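Skip to content
Home News Projects Media Contact
Search this site Search

MEDIA RELEASE

Kenbridge shared kitchen reopens with more bench space

The shared kitchen at Kenbridge House in Baltcombe will reopen to residents and community groups in July, following a refit of the benches, cupboards and power points.

The kitchen had been closed for 8 weeks. Baltcombe Housing, which runs the building, said the old layout left very little room to prepare food once the small appliances were out.

The work was carried out by Ravn Interiors, a local joinery firm. It covered new benchtops along 2 walls, tiling behind the main bench, deeper drawers for pots and baking trays, and 3 extra double power points so that appliances no longer share one outlet.

"Residents told us they wanted a place to chop vegetables without moving the toaster first," a Baltcombe Housing spokesperson said. "Most of the budget went on the benches for that reason."

The kitchen serves 7 flats on the ground floor and can be booked by outside groups in the evening. A weekly soup night and a preserving group will both return when the doors open.

Everyday items such as the toaster, countertop oven, cutting boards and utensils now stay out on the bench. Larger equipment, including the stock pots and the stand mixer, is kept in the drawers and labelled by shelf. Users are asked to wipe down the benches and put dry goods back in their canisters when they finish. 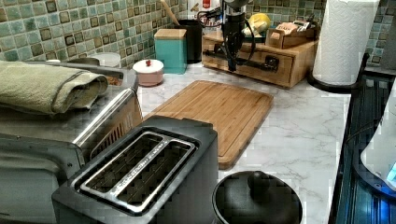
Main bench at Kenbridge House, with a two-slot toaster, countertop oven and bamboo cutting board on the marble-patterned benchtop.

A second stage will replace the flooring and add a fold-down table near the back door - the table design, named Polo, is also by Ravn Interiors. Dates for that work have not been set, and the kitchen will stay open in the meantime.

Evening bookings run from 5 pm to 9 pm and can be made at the Kenbridge House office.

ENDS

Media enquiries: Baltcombe Housing, communications office

We use cookies to improve your visit to this site. Accept Manage settings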